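Our robotics club has reached the stage where the arm works well enough to be annoying, so I'm going to write up where we are. Long thread, mostly for the people who asked after the November open evening.

Background for anyone new. We're a college club, second-years mostly, and the project is called Nallov. The aim is a small arm that can clear up a kitchen worktop: pick things off a tray and put them where they belong. We only have the one arm.

Lamai Ruangrit does the gripper and the wiring. Tsutomu Yoshida does the training code. I look after the practice sessions, the notes and the spreadsheet, and I order the parts.

The college gave us a corner with a worktop and a sink in it. We used an ordinary desk last year and the arm did quite well. Then we moved it to the worktop and it did badly. The light was different, the height was different, and it had never had a tap to avoid.

So this year all the practice happens at the sink. A person guides the arm through the job, the computer records the movements and the camera view, and we train on the recordings afterwards. One go from start to finish is one demo.

Target for the year is 1,000 demos. We're at 115. I know.

Part of the reason is that we threw out everything from the first month. The tray had been put down in the same place every time, and the arm had learned the place and ignored the objects. Move the tray a hand's width and it closed on nothing. Tsutomu spotted it by turning the tray and running the same test again.

Now the tray gets put down at a different angle for each batch and the objects get moved between goes. It's slow. A batch takes most of an afternoon once you count resets.

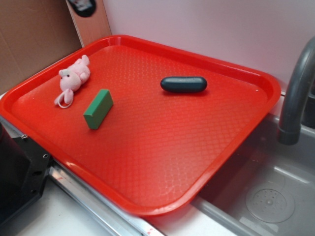

Pig, green block, dark blue one. Tray on the slant.

The pig is the hard one. It's soft, so the fingers sink in before the motor feels any load, and it can end up on its back or its side. We've had it lifted by a leg, by an ear and once by the pink loop, which we counted as a success after some argument.

The green block is easy when it's flat and awkward when it's tipped up on an edge. The arm likes to come straight down from above. On a tilted block that pushes it over, and then it has to start again from a new position. We've begun recording more demos with the block tilted on purpose.

The dark blue one rolls for us if the fingers touch one side first. Lamai has slowed the last bit of the close so both fingers arrive together. That helped more than anything we did in software, and she has mentioned this to Tsutomu.

A note on the tray, as two people asked whether the colour matters. Red was what we had. It does make the objects easy to pick out, though the shiny rim gives bright spots under the lights and the early model sometimes went for those. More demos in different light seems to be the cure. We'll try another tray in the spring.

Someone also asked why not do it all in simulation. We tried for a few weeks. None of us could get the pig to squash properly, and the time was better spent at the worktop.

Results so far, for what they're worth. On the last test the arm got the right object off the tray in more than 60 per cent of goes. Nearly all the misses were the pig. Putting things down in the right place is a separate problem and we haven't tested it properly yet.

Parts news. The new finger pads from Ekovus came and they're too stiff, so we're back on the old ones with a strip of rubber glued on. If anyone has used the softer Quintero pads on a small gripper, please tell me how long they last before they split.

We've entered the Atow student challenge. You get 2 runs in front of the judges and they bring their own objects, so knowing our pig inside out won't help much. From next week we're asking members to bring in small things from home. Nothing breakable, nothing wet, put your name on it.

Next session is after lessons, 4 pm until they lock the building. If you can move the arm slowly and smoothly without chatting, we'd like you on demos. If you can't, there's plenty of labelling. Message me or Lamai.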